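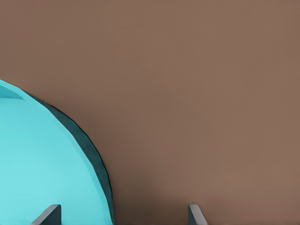

The woman who writes the death notices for the Zestwood weekly paper works from a desk by the back window. She has done this work for many years and she asked me not to print her name. "My name is not important in this," she told me. "On that page, the names belong to other people."

I came to her with a simple question: how does a family put a whole life into a few lines? I had to do it myself in August, for my aunt, and I did it badly.

She starts with a phone call, usually in the morning, after the funeral home has sent its form. The form gives the dates, the place of birth and the names of the parents. "The form is correct most of the time, but it is not always complete," she said. "A first marriage is missing, or a brother who moved away. So I read everything back to the family slowly, and I ask them to stop me."

The basic notice in her paper is 100 words. A longer one costs more, and she tells people this at the beginning, before they have written something they love. Many families arrive with two pages. She doesn't cut the pages for them. She asks which sentence they would keep if they could keep only one, and then she waits.

"They often keep a small thing," she said. "One daughter kept that her father repaired the bicycles of the whole street. He worked for Numier all his life, he had a good position there, and in the end the job got four words. The bicycles got a full line."

I asked about mistakes. She opened a drawer and took out a notebook where she writes every correction since she started. There are 149. Most are spellings. The family name Siddiqui has appeared wrong in the paper 2 times, with different letters each time, and she remembers both phone calls. "I said sorry, and we printed the notice again without cost. But they had already cut the first one out for relatives abroad. You can't call that back."

The list of survivors is the part that brings the most arguments. Stepchildren, former wives, a partner who was never married to the person – the paper has no rule about them. Whoever signs the form decides. Sometimes a second member of the family calls an hour later and wants to change the order. She has learned to send both of them the same text and to wait until they agree, even when this means missing the deadline, which is 4 in the afternoon.

Her oldest notice of this year was for a woman born in Mirnora, who came here as a small child. The family had 6 different spellings of her village. They chose the one she used herself, on the back of a photograph.

Before I left, I showed her what I had written for my aunt. She read it two times and took her pencil. She crossed out "passed peacefully" and wrote a question next to it: "What did she cook?"

I told her dumplings with plums. She wrote that down too and gave me back the paper.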